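Kitchen Linens & Storage
Thread: How many dish cloths do you really keep, and where do they live?

marigold_mixer
Posted June 11, 2020

Hello all, long-time reader and only a sometime poster. I've been home a lot more than usual this spring, as I suppose we all have, and I've finally gotten around to the drawer by my sink. I pulled everything out and put it on the bed and there were 54 cloths in there. Fifty-four! Some of them came from my mother's house and have holes you could put a thumb through. I cook for two people and a very old dog.

So my question is a simple one, or I thought it was when I started typing. How many do you keep in the kitchen at once, how do you fold them, and do they go in a drawer or stay out on the counter? I have two drawers near the window and very little else, and one of them sticks.

I should add that I like a colored cloth. I know the white ones can be bleached, and my sister has told me so many times, but I like a bit of yellow in the morning.

tworowsofpeas
Replying to marigold_mixer

Welcome out of the shadows! I did this same job in May and ended up with 18, and I'll tell you how I got there. I do a load of kitchen wash twice a week, and I use two cloths a day if I'm only cooking supper and more if I'm baking. Eighteen gets me from one wash to the next with plenty over for a spilled pot. The rest went to the garage, where my husband uses them on the mower and is happier than I've seen him in weeks.

Mine live in the top drawer, rolled, standing up on end like little logs. You can see every one of them when you open it, and you don't topple a pile getting to the one you want. I'd get that sticking drawer seen to first, though. A candle stub rubbed along the runners did wonders for ours, if yours are wood.

old_stove_annie
Replying to tworowsofpeas

I'm going to be the grump and say rolling is a lot of fuss for something that wipes up soup. I fold in half, in half again, and put them in a heap. They come out of the heap. I've done it this way for 40 years and never once stood in front of the drawer wishing I could see them all.

And I'd say keep more, if you have the room! You don't know when the washer will quit. Ours quit in the middle of canning season and I was very glad of my heap.

tworowsofpeas
Replying to old_stove_annie

Ha, fair enough, but you have a pantry the size of my living room, if I remember your photos right. Some of us have to be choosy. I'd be rolling my socks too if I had the patience.

bluebowl_sani
Replying to marigold_mixer

I'm with you on yellow. Most of mine are a sort of mustard color and I'm very fond of them. They hide turmeric, which in my kitchen is a real consideration, and they look cheerful next to wood.

My habit is to have one out on the counter, folded, and the others in the drawer. The folded one is for dry jobs only, so a hot lid or a crumb or drying my hands in a hurry. I put it toward the middle, where I can reach it from either side, and keep the plates on the other counter, over by the window. I used to have everything on the one counter and I was forever moving the plates to wipe and then moving them back again. Splitting it up was the best thing I did all year, and it cost me nothing but an afternoon.
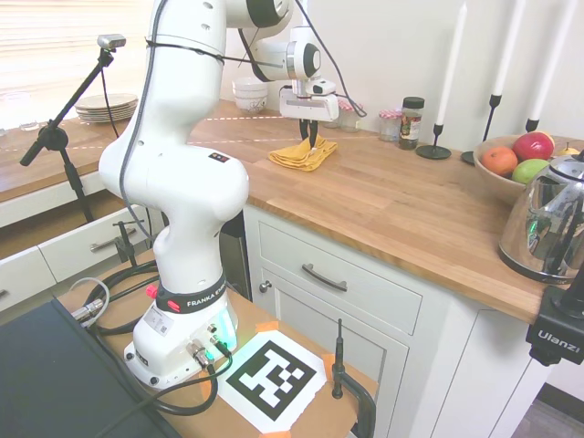

thirdshelfdown
Replying to bluebowl_sani

A few thoughts, in no special order, and I hope you'll take them kindly because I do love the mustard color.

First, the plates. I like a stack of plates out where you can get to them, and beige is so easy to live with, it goes with any food. But I'd worry about the sun on that side! My kitchen gets the light hard in the afternoon and anything I leave by the glass is warm to the touch by supper. It doesn't hurt the plates, I suppose. I just don't care for putting salad on a warm one. I do see you have pale blinds, and maybe that's all it takes. Mine are up on a shelf now and I have to use the step stool, so perhaps I'm not one to give advice.

Second, white drawers with bar handles. I had that kind of handle in my last place and I miss them terribly. You can hook a finger over one when your hands are covered in flour, and you can hang a cloth from it too, if you don't mind it slipping to the floor whenever somebody opens the drawer. We have round knobs here and I've chipped two of them.

Third, I'm curious about the fold. Do you do thirds or quarters? I've gone back and forth on this more than any grown person should.

bluebowl_sani
Replying to thirdshelfdown

Oh, thirds when I'm being good and whatever happens when I'm not. I iron nothing. The blinds stay down most of the day and the plates have never been more than a little warm, but I take your point about salad. We mostly eat stews.

I tried hanging a cloth on the handle and had the same trouble you did, so I gave it up.

old_stove_annie
Replying to bluebowl_sani

Can I ask about a wooden counter and a damp cloth? I was always told never to leave one lying on wood overnight. My aunt had a black ring by her sink that she blamed on my uncle until the day she died.

bluebowl_sani
Replying to old_stove_annie

Your aunt was right about the ring, whoever was to blame for it. Wet ones go over the faucet and then into the basket, and I'm strict about that with everybody in the house. I oil the wood every couple of months and wipe it dry after supper. If I see a mark starting I go at it with salt and half a lemon, and then oil that spot again the next day once it has dried out.

cotton_or_bust
Replying to marigold_mixer

Coming back to the first question, I'd pay less attention to the number and more to what they're made of. Half the cloths in my drawer were the shiny sort that push water from one side of the counter to the other, and I kept them for years because they were pretty. Take a dry one, put a spoonful of water on the counter, lay the cloth on top and count to five. If there's still a puddle when you lift it, out it goes. I lost 11 that way in one evening and haven't missed any of them.

I bought a set from Tasimine to replace them. They were stiff as cardboard for the first few washes and I nearly sent them back, but they've softened up nicely since. Skip the fabric softener, it coats the cotton and then they won't drink.

tworowsofpeas
Replying to cotton_or_bust

I'll have to disagree on Tasimine, I'm afraid. Mine shrank so much that the hems puckered and they won't lie flat or roll straight. The Vavari ones have been much better for me, though they only come in gray and a rather sad green.

I do agree about softener. A half cup of vinegar in the rinse is plenty.

cotton_or_bust
Replying to tworowsofpeas

Were you drying them on hot? I line dry, so that may be the whole difference between us. I wouldn't want to put anybody off a decent cloth over a dryer setting.

tworowsofpeas
Replying to cotton_or_bust

Yes, hot, and I'm not about to change, we have no line and a neighbor with a great many pigeons.

marigold_mixer

Well, this has been a pleasure to read over my coffee, thank you, every one of you. I did the water test last night and it was a massacre. I'm down to 18 after all -- I didn't plan it that way -- and the holey ones are in a bag by the back door, except for two of my mother's that I can't part with and have decided not to feel bad about.

I tried rolling them and then I tried the heap, and for now I've settled on folding in thirds with the folded edge up. One yellow one is out on the counter for dry jobs, as suggested. My counter is laminate, so I'm spared the lemon.

The drawer still sticks. The runners are metal, so I don't think the candle is going to help me there. Does anyone know if it's safe to put cooking oil on them, or will I be sorry?

old_stove_annie
Replying to marigold_mixer

Don't use cooking oil! It goes gummy and then you'll have crumbs stuck in it till kingdom come. Take the drawer all the way out and vacuum the runners first. Ours had a birthday candle and most of a cracker in there.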